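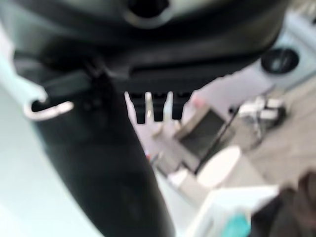 Handout 4: Contact and reply on dating services

Reading for Wednesday: chapter 3 of the Vestergaard course reader, up to the section on paid features.

4.1 Terms

A contact is a first message from one member to another. A reply is any answer to a contact, including a refusal. An exchange is a contact followed by a reply and at least one further message from the first sender. Likes, waves and profile views are not contacts, although several services report them as such in their own figures. When you read a reply rate, check which of these has been used as the base.

The reply rate of a member is the number of replies received divided by the number of contacts sent. The answer rate is the number of replies given divided by the number of contacts received. The two are often confused. A member may have a high reply rate and a very low answer rate, and most heavily contacted members do.

4.2 Unequal attention

Contacts are not spread evenly over members. Take the teaching service Wultis, which has 1,000 active members. In one week 1,310 contacts are sent. The mean is 1.31 per member, but the mean tells us little. In the Wultis data, 100 members receive more than half of all contacts, and the median member receives none.

Two effects follow. First, the members at the top cannot read everything they are sent, so their answer rate falls. Secondly, senders who aim only at the top see few replies and tend to send shorter messages to more people, which lowers the answer rate again. The reader calls this the crowding loop. Note that it does not require anyone to behave badly.

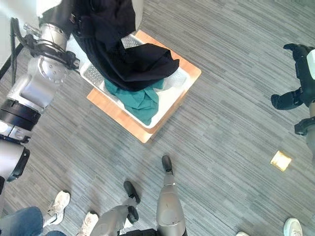 Fig. 1. Robot arm holding a dark garment, with a white plastic tray.

4.3 Limits on sending

Gimileck applies a daily cap on contacts. Unused contacts are not carried over. With a cap in place, senders read profiles for longer before writing, and the mean length of a first message rises. The total number of exchanges may rise or fall. It depends on whether the contacts lost to the cap would have been answered, and this cannot be read from the sending data alone.

Kullus uses a different rule. A member who has 32 unanswered contacts in the inbox is hidden from search until some have been answered or declined. This moves attention towards other members – at the cost of hiding people who may only be away from home. Kullus treats a declined contact as answered. Compare the definition in 4.1.

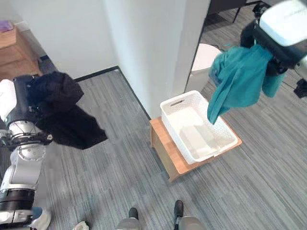
Both rules act on volume. Neither acts on fit, meaning how far two members meet each other's stated wishes. Fit is usually one-sided in search: a member filters by age, distance and so on, and the service does not check whether the people shown have filters that would exclude the searcher. A two-sided filter removes these cases. Its result lists are shorter, sometimes empty in rural areas, and services are slow to adopt it for that reason.

4.4 Stated and shown preference

A stated preference is what a member enters in the form. A shown preference is what can be worked out from the contacts sent. Distance is the item on which the two agree most closely. Age agrees less well, and interests hardly at all. For the exercises, use stated preference unless the question says otherwise.

4.5 Exercises

1. From the figures in 4.2, give an upper limit for the number of members who could each have received at least two contacts.

2. A member sends 32 contacts and receives eight replies, two of them refusals. Give the reply rate. State what further data you would need to give the number of exchanges.

3. Describe a case in which the Kullus rule lowers the answer rate of a member who was never hidden.

4. Wultis brings in a two-sided filter. State which members lose results and whether the median in 4.2 must change.

Written answers to 2 and 3 are to be handed in. Question 4 will be taken in class.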